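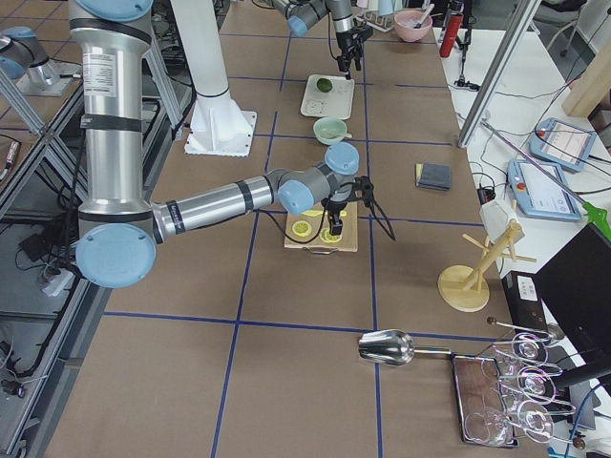
Fig. 4 – Two-arm cell, near arm over the cutting board, far arm over the white tray.

4. Setting up the grasp planner (two-arm cell)

Do section 3 first. If the arms don't both show up in the Pirovon status window, stop and go back. Nothing below will work.

4.1 Load the cell file

1. Power up both controllers, release both red buttons on the pendants.
2. Open Pirovon, pick Cell > Load, choose the file for your table.
3. Wait for both arms to go green in the list. Slow on first load.
4. Check the arm names. Near arm should be A, far arm B. Swapped names are the most common support call we get.

Note: the cell file holds the base positions and the tool offsets. It does not hold objects. Those come from perception, every time.

4.2 Grid and zones

The planner thinks in cells, same as the blue tape on the table. One tape rectangle = one zone.

1. Zones > New grid.
2. Jog arm A to a tape crossing, fingertips just above the paper. Press Teach.
3. Repeat for three more crossings. Spread them out – four crossings in a row gives you a useless fit.
4. Press Solve. Residual shows at the bottom. Over 2 mm, teach again.
5. Mark each zone as A, B or Shared.

Only one arm gets into a Shared zone at a time, the other waits. Keep Shared zones few or your cycle time goes to pieces.

CAUTION: Teach at reduced speed. 60 mm/s max. The speed slider resets when you change arms, so look at it again.

4.3 Perception

1. Perception > Capture, arms in any pose. The arm mask takes them out of the cloud.
2. Run Segment. Each object gets a colored outline and a label.
3. Fix bad labels by hand. Double click, type, Enter.
4. Set a grasp type per label (see list).
5. Save as a scene.

Grasp types:
Flat pick – lemon slices, anything thin on a board. Fingers straight down, low force.
Round pick – whole fruit like the lime.
Rim pick – bowls. Planner stays clear of any handle or spoon sticking out.
Handle pick – scoops, utensils.
No pick – cloth, and anything you want treated as an obstacle.

Clear glass and shiny metal: depth is poor here. Wine glasses on the rack come back full of holes, or don't come back at all. Draw a keep-out box over the rack by hand and set it to No pick. Same for the glass tray. The scoop usually segments OK but check teh outline.

Note: fruit slices that touch get merged into one object. Use Split, or move them apart and capture again.

4.4 Planner settings

Start with these.

Max samples: 2000
Plan timeout: 100 ms per segment
Clearance, arm to arm: 100 mm
Clearance, arm to object: leave at default
Elbow preference: Up

Lower samples if planning drags. Don't lower arm to arm clearance to fix a failed plan – change the zone split instead. Elbow preference matters more than it looks, with Down the elbow swings low across the table and blocks half of B's zones.

4.5 Dry run

1. Set mode to Preview. Watch the whole path on screen, both arms.
2. Check gripper cable slack at every wrist turn. The planner has no model of the cable.
3. Set mode to Step. One hand on the pendant.
4. Step through to the end. Any warning, stop and note the segment number.
5. Only then set mode to Run.

CAUTION: If an object is moved after Capture, the scene is out of date. Pirovon won't warn you. Capture again.

4.6 If it fails

"No IK" – target out of reach or elbow preference wrong. Try the other arm.
"Start in collision" – arm mask stale. Reload cell file, recapture.
"Zone locked" – the other arm faulted inside a Shared zone. Jog it out by hand, then Zones > Release.
"Grasp rejected" – wrong grasp type for the label, usally Flat pick on something tall.

Still stuck, export the log (Help > Export) and send it to Roscoe Schumacher at the Nurndale office with the scene file attached. Log on its own is not enough.

Next: section 5, Task scripts.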